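Section 4: Setting out and looking after your bowls

Welcome back, and thank you for staying with us this far into the guide. By now your Pereveck kitchen set should be out of its box, counted against the packing slip and given its first wash as set out in Section 3. If you skipped that wash in your excitement (we do understand, people write to us every June when the wedding presents are being opened), please go back and do it now. It only takes a few minutes, and there is a fine dust from the packing paper that you really don't want in your soup.

This section covers the round bowls only. Plates and serving dishes have their own pages, and the lidded pots are in the separate Demness booklet that came tucked inside the largest of them.

4.1 Choosing a place for the bowl

Most of us put a bowl down wherever there is a gap, and on a wooden table that does no harm at all. Tiled worktops ask for a little more thought. The tiles themselves are hard and the grout between them usually sits a touch lower, so a bowl with a narrow foot can end up half on one and half on the other, and then it rocks when you stir.

1. Wipe the worktop with a damp cloth and let it dry. Grit caught in the grout lines is the usual cause of scratches on the foot of a bowl.

2. Set the bowl down gently with both hands, foot first. Try not to slide it into place.

3. Press lightly on the rim at one side, then at the other. If the bowl rocks, lift it and turn it a little, or move it along by half a tile, and try again.

4. If it still rocks, put a folded tea towel underneath. It looks homely and it works very well.

Note: Small square tiles have a great many joints, so you may need two or three goes at step 3. Be patient with it. 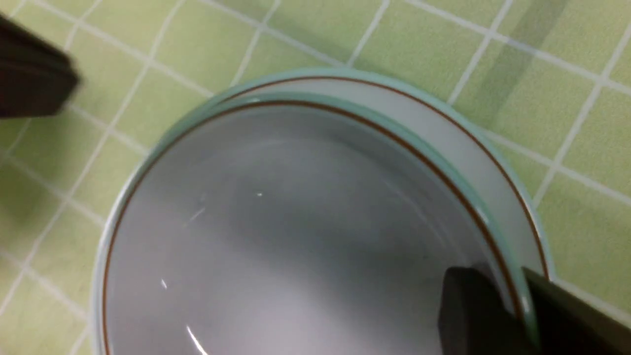 Luzius Zürcher
Customer guides, Pereveck Tableware

A white bowl with a mint-green edge and a thin reddish-brown line running just inside it is a cheerful thing to have on a pale green worktop, and I will admit to being fond of that pairing. My own kitchen is tiled in much the same spirit. The coloured rim does deserve some kindness, though, and the next few steps are about keeping it bright.

4.2 Looking over the rim and the glaze

Do this before you use a bowl for the first time, and again whenever one has had a knock.

1. Carry the bowl to a window or stand it under a good lamp. Tip it slightly towards you so that the light falls across the inside.

2. Look at the bright glints on the glaze. As you tilt the bowl they should travel smoothly over the surface. A glint that breaks or jumps in the same place every time is worth a second look.

3. Run a fingertip slowly along the edge, all the way round. Go lightly, as a chipped glaze can be very sharp.

4. Look along the thin line inside the rim. Small changes in its thickness come from the way it is painted and are nothing to worry about.

5. Tap the side softly with a knuckle. A sound bowl gives a clear note, and a cracked one sounds dull.

Caution: Never put hot food into a bowl that has failed step 3 or step 5. Wrap it in newspaper, keep it out of reach of children and get in touch with us. The order number on your slip and a short note of what you found will be plenty.

4.3 Filling and serving

1. For hot dishes, warm the bowl first by standing hand-hot water in it for a minute or so. Pour the water away and dry the inside.

2. Fill to a good thumb's width below the coloured edge. This leaves you somewhere clean to hold, and your guests will be grateful.

3. Use wooden or silicone spoons for mixing. Metal spoons can leave grey marks on a white glaze. These are traces of metal and they generally come off with a paste of bicarbonate of soda and water, rubbed on with a soft cloth.

Caution: Do not take a bowl straight from the fridge and stand it on a hob, a hot tray or a tiled shelf above a stove. Let it come to room temperature for 30 minutes first.

4.4 Washing and putting away

1. Rinse soon after the meal, especially after beetroot, turmeric or anything with a strong tomato sauce.

2. Wash in warm water with ordinary washing-up liquid. Keep scouring pads well away from the rim.

3. Dry with a soft towel, turning the bowl as you go, and remember the foot underneath, where water likes to linger.

4. When stacking, lay a sheet of kitchen paper or a felt round between each bowl and the next. Keep the stack low enough that you can lift the whole of it comfortably with two hands.

Note: Owners of the Ashworth wall rack should hang it and load it following the leaflet supplied with the rack. The Skundora drawer liners can be trimmed with household scissors, and the offcuts make very good rounds for step 4.

Replacement bowls are sold singly. Quote pattern 359 when ordering, and please mention whether you would like felt rounds sent in the same parcel.

Continue to Section 5: Plates and serving dishes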